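Nollside Home Forum > Decorating > Walls
Big leaf pattern in a small hallway: too much?

pemberley_paul
We moved in June and the hallway is next on the list. It's narrow, with no window apart from the glass in the front door, and the last people painted it magnolia. My wife wants a large tropical leaf paper on all the walls. I would sooner do one wall and paint the rest. The decorator from Jisent has quoted for both and says he has no preference. Has anyone lived with a big print in a small space for more than a year or so?

oakhamtiler
We did, in the downstairs loo. All four walls and I still like it. The room looks no smaller than it did in white.
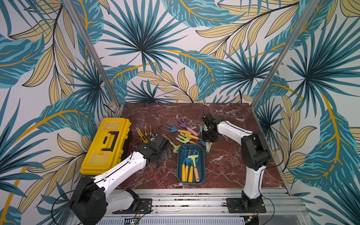

The main thing with a hallway is how much cutting there is. You have doors, a light switch, the meter cupboard and usually a wall that isn't straight. A large repeat means more waste at every one of those. If you go for palm fronds over a white background, as on these walls, a bad join will show where a leaf stops dead, but the white is kinder to a dark hall than you might think. Buy one more roll than the calculator tells you and check the batch numbers before you open any of them.

gill_m
Disagree about all four walls. A loo is somewhere you spend five minutes. You walk through a hallway 22 times a day with shopping and coats and a dog, and a busy paper will get on your nerves. It also gets scuffed at shoulder height. I'd do the end wall and leave it at that.

pemberley_paul
Scuffs are my worry too. Is there a wipeable one that doesn't look like a kitchen? We liked a Juntunen sample but the shop said it was for dry rooms only, no scrubbing.

oakhamtiler
Paste-the-wall vinyl is what I used. Mine was a Tratmont. It has a slight sheen in low sun, otherwise you wouldn't know. Gill has a point about coats, so put the hooks on a painted board and the paper behind won't get rubbed.
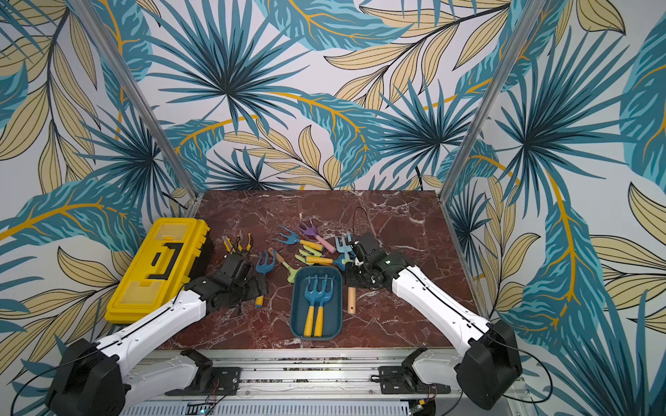 I'd also start the first drop opposite the front door and work outwards both ways. The mismatch has to end up somewhere, and over a door frame is the best place for it. My brother-in-law started in a corner and finished beside the stairs, where everybody looks at it.

gill_m
Or have one wall and no mismatch at all.

pemberley_paul
Point taken. The quote for the full hallway is the dearer one, obviously, but it would be done in a day either way.

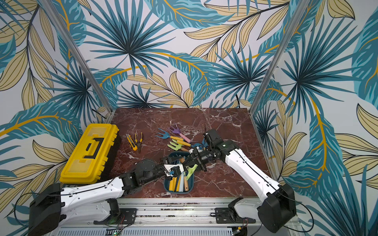 Lesia Zhuravel
One sample won't tell you much with a repeat that size. Buy a single roll, cut two full drops and tape them up side by side for a week. Look at them at eight in the morning and again with the lamp on. We were set on a green leaf until we did that, and we ended up with a stripe.

gill_m
Sensible. Do that before paying the decorator anything.

pemberley_paul
Right, roll ordered. My wife says a week is too long but she has agreed to try it.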